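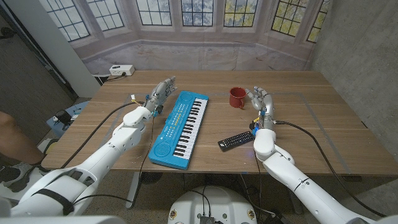

Home Hair Shaving Skin Ask the Community

Switching to a safety razor, neck is a mess

Posted by Kristine Saludo, 24th September
2 shares

My husband is 44 and has used cartridge razors his whole life. In March he bought a safety razor from Visstead, the shop in Woscombe that sells shaving gear and old barber chairs, and he's been using it every other day. His cheeks and chin look great. His neck does not. He gets red bumps under the jaw on both sides, worse on the left, and by the second day they itch enough that he scratches at them during dinner.

He shaves down, then across, then up. He uses the blades that came with the razor and a tub of Zustunent shaving soap with a brush. He says the soap dries out on his face before he's done with one side. He changes the blade when it starts to pull, so maybe once every couple of weeks.

He doesn't want to go back to cartridges and he doesn't want a beard. Is it the razor, the soap, or how he's doing it? We have a wedding to go to and he'd like to wear a collar without wincing.

110 people found this helpful to read

Macapagal

It's mostly how he's doing it. The third pass, going up, is the one to drop. Most men's neck hair doesn't grow straight down. Some of it grows sideways, and some of it grows up toward the jaw. Have him leave it for two days and then rub a fingertip over the neck in different directions. Where it feels smooth, that's with the grain. Where it catches, that's against. He can draw it on a piece of paper if it changes from one side to the other. Mine swirls on the left and is fairly normal on the right.

Then for a few weeks he should shave the neck with the grain only, one pass, and add a second pass across it once the bumps have cleared up. It won't be as close. At arm's length you can't tell.

He's also keeping his blades too long. I get around four shaves from one and then it goes in the blade tin. They cost very little, and a dull one is what makes you press harder. With a safety razor you shouldn't be pressing at all. Hold it near the end of the handle and let the head rest on the skin.

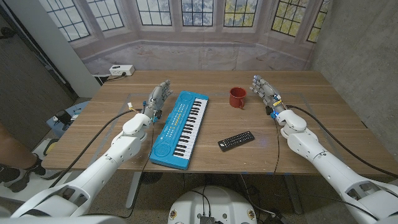 Soap that dries on the face doesn't have enough water in it. Wet the brush well, give it one shake, and work it on the soap for half a minute longer than seems needed. Then add water a few drops at a time while he's lathering, until it looks shiny and slick. If it looks like stiff whipped cream it's too dry. I don't own a shaving bowl. A plain mug like the red one on that wooden table is fine for building lather, and the handle helps when your fingers are soapy. He should only lather the part he's about to shave, do that part, then lather the next.

Cold water rinse at the end, pat dry, and a plain aftershave balm with no alcohol in it. No scratching at dinner.

43 people found this helpful

smoothcheek

just get an electric. I had the same thing for years and it went away

dunmore_r

I wouldn't go electric yet, mine gave me more bumps on the neck, so it depends on the person.

Macapagal covered most of it. Two things to add. First, check the razor angle. When you go from the chin down to the neck the surface turns under, and people keep their wrist where it was, so the blade ends up scraping. Tip the chin up and pull the skin a little flat with the other hand, but don't stretch it hard. If you stretch it, the hair gets cut below the surface and then grows back into the skin.

Second, try a different brand of blade. The ones packed in with a new razor don't suit everybody. Visstead used to sell mixed packs, you could ask them if they still do. Change only the blade for a week or so and leave everything else the same, or you won't know what helped.

If any of the bumps are sore, have pus in them, or keep spreading, he should stop shaving there and see a doctor. For the wedding, I'd have him shave the evening before and leave his neck alone that morning.

Kristine Saludo

Thank you. He did the fingertip test and the left side grows almost straight back toward his ear, which he had no idea about. He's going down to one pass and I've put new blades on the list.

Hair Shaving Skin Back to top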